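Print this message | E-mail this message

[Residents-Notices] Re: Clearing of beds and soft furnishings before the linen exchange
Dec 5, 2023
By Azlan Rahman, Accommodation Office, Karagiannis House

Dear residents,

I refer to the message from Mr Oei, quoted in part below, and write to confirm the position for all rooms in Karagiannis House and the Cilberg annexe.

> From: Fikri Oei
> To: Residents-Notices
>
> The last notice asked us to strip our beds and leave the blankets
> folded at the foot. It did not say what should happen to small
> things left on top of them. Are these thrown away by the laundry
> staff, or kept? In our corridor 2 residents lost items at the
> previous exchange and would like to know whom to ask.
>
> I would also ask whether sealed sachets count as rubbish. Some of
> us keep them on the bed because the shelves are small.

Laundry staff are instructed not to sort personal belongings. Where a bed has not been cleared, the blanket will be left in place and the room will be passed over until the next exchange, in January. The contractor, Funero, has confirmed that it will not return to individual rooms between exchanges.

Residents are therefore asked to go over the whole surface of the blanket before folding it. Used tissues and empty snack wrappers should be placed in the room bin. Playing cards, figurines and similar small articles should be put in a drawer or in the box provided under the desk. Light-coloured items are easily missed on the paler blankets, and a single card can pass through a wash unnoticed.

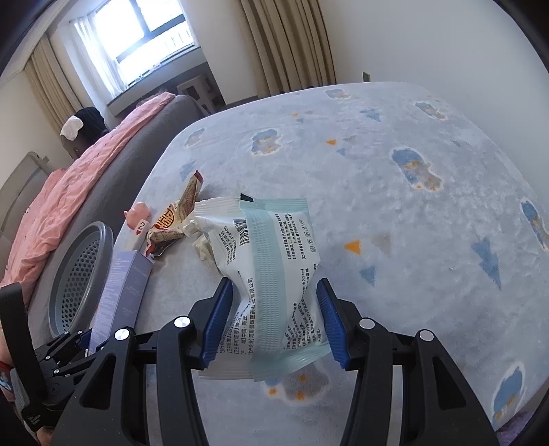

A sachet lifted from a blanket, with a tissue, a wrapper, a pig figurine and a playing card still to be cleared.

With regard to Mr Oei's second question, sealed sachets are not treated as rubbish and may be kept. They should be stored upright in the desk box, away from bedding. Should a sachet burst in the machine, the cost of cleaning may be charged to the room. If the printing is in a language the resident does not read, the contents should be checked with the person who supplied it before it is either used or discarded.

Articles found by Funero at the previous exchange are held at the Virkora desk on the ground floor. There are 11 at present. They may be claimed on giving a description and a room number. Any article not claimed by the January exchange will be disposed of.

Bags for blankets will be left outside each door. No more than 4 pieces should be placed in one bag, and the room number must be written on the tag.

Further questions should be sent to this office and not to the contractor.

Yours faithfully,

Azlan Rahman
Accommodation Office

Print this message | E-mail this message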